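Adding a side grasp for clear bottles in MacBrayne

By Nuanchan Jitpraphai

In this tutorial we add a grasp for transparent bottles to a two-arm robot with MacBrayne, our grasp planner. I suppose that you already finished the first tutorial and your robot can pick up a colored box from the table. If it can not, please go back, because the same node names are used in this one.

Clear plastic is hard for depth cameras. The light passes through the wall of the bottle, and the point cloud has a hole, or it has the points of the table behind. So we do not ask the depth image where the bottle is. We take an outline from the color image, and we take the height from the table plane.

Before you start

You need the head camera and the wrist camera calibrated in the same base frame. Check it with the calib_check tool. If the error is more than 2 mm, calibrate again. I lost one full Thursday with a bad wrist calibration, looking for a bug in the planner.

Step 1. Fit the table plane

Start the perception node and call fit_plane with an empty region. It uses the head camera. Save the result under the name table_main. When a second table is near, set the region by hand, or the plane can be fitted to both surfaces with a small tilt.

Step 2. Get the outline

Open perception.conf and set:

source = color
min_area = 700
use_depth = false

The min_area value is in pixels. With a smaller value, reflections on the table are also accepted as objects. Plates and other flat things will still be found, and this is good, we want them as obstacles.

Step 3. Choose the approach

The planner must know if the bottle is standing or lying. Compare the long side and the short side of the outline, then set pose_hint to upright or flat. For flat, the hand comes from above, with the fingers across the bottle axis. For upright, the thumb goes to one side and the fingers to the other. Do not leave pose_hint on auto for clear objects. The auto mode reads depth.

Step 4. Set the pre-shape and run

Set the pre-shape to wide, so that the thumb has enough distance from the fingers. Then set the closing speed to 40 percent and start the viewer on port 3498. In the viewer you can open the head stream and the wrist stream in two tabs. Look at both before you press Execute.

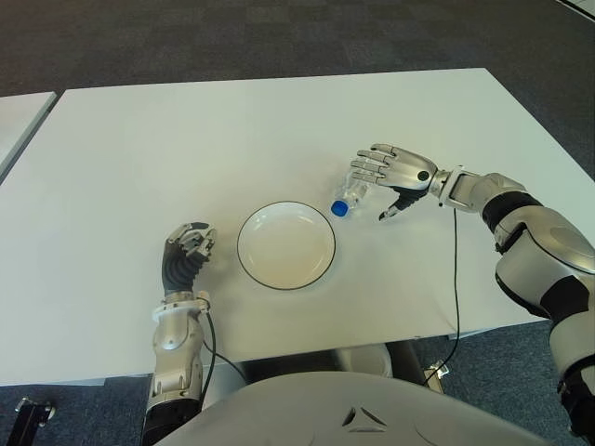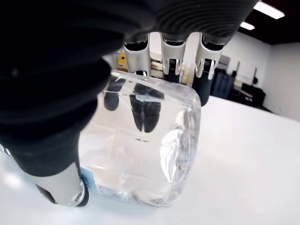
Top: head camera, right hand over the bottle lying next to the plate. Bottom: wrist camera, thumb and fingers at a square-bodied bottle.

Step 5. Check the contact

After closing, read the topic hand/contact. You should see the thumb and at least one finger as true. If only the thumb is true, the target is shifted to the finger side. Change grasp_offset_y in small steps and repeat. Thin bottles bend when they are pressed, so keep the force limit low and raise it only if the bottle slips during the lift.

Common problems

The planner says "no free approach". Usually an obstacle is too near to the target. Move the plate away, or make the obstacle margin smaller in planner.conf.

The outline jumps between frames. Turn off the automatic exposure of the head camera and restart the perception node.

The fingertip touches the table. Run fit_plane again and check that the planner is loading table_main and not an older plane.

The config files are in the examples folder of MacBrayne, under clear_bottle. The next tutorial explains how to lift the bottle and give it to the other hand.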